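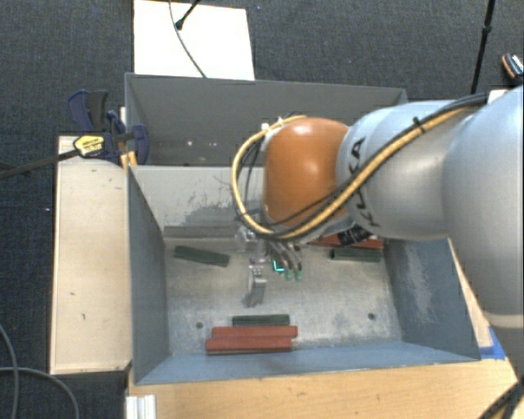
Search this site Enter keywords Go

Red, green and a good deep bin

I could have talked about blocks all afternoon, and very nearly did. The woman who runs Sodik has been making and selling plain coloured building blocks for 16 years, and she still picks one up mid-sentence and turns it over as if it had only just arrived.

"People think a block is a block," she told me, putting the kettle on. "Then they hold a good one next to a bad one and they go quiet for a bit."

I asked first about the colours, because the range is so small. She sells a red and a dark green and has never added a third, although customers write in every November hoping for yellow. "I love yellow! I just don't want it in the set. With two colours a child starts making patterns almost straight away. Stripes, borders, a red door in a green wall. Give them nine colours and they spend the morning sorting."

The green took the longest to get right. Early batches came out closer to a lime, and she hated them so much that she gave the lot to a playgroup at Rena, where (she is delighted to report) they are still in use. The red was right on the second go.

Then there's the shape. Every block is a simple rectangular one, longer than it is wide. No arches, no triangles, no little roofs. I said I'd have missed the arches as a child and she laughed. "You'd have made one. You'd have leaned two together and put something across the top, and it would have fallen down, and you'd have done it again."

We got on to storage, a subject on which she has strong feelings. She can't bear drawstring bags ("you can never see what's at the bottom") and she isn't keen on lids either. What she likes is an open metal bin with sloping sides, the sort you'd find in a workshop, and she likes it best when it has had a few years of use. Scuffs on the back wall, scrapes down the side, the floor gone all mottled. "You tip them in and they slide towards the middle. You can reach any of them. And the noise! Parents may not thank me for the noise."

Doesn't all that bare metal look a bit stern in a family house? Not to her. "Put three red and three green in a grey bin and look at it. The colours jump out at you. A painted toy box fights with what's inside."

Orders are packed by hand at the Pîrvu building, in the two rooms she shares with a bookbinder. Last year 800 sets went out, her best yet, and each was checked for chipped corners before it was wrapped. Chipped ones go on a shelf by the door and visitors are told to help themselves. I came home with six.

What's next? A longer block, she thinks, twice the length of the present one, for bridges. She has been trying out samples from Fadier and isn't happy with the edges yet. "They're too sharp to pick up with any pleasure. I've sent them back with a note."

Recent interviews
The Rena toy library moves upstairs
A bookbinder on glue, thread and patience
Mending kites for the spring
Skittles, hoops and other garden games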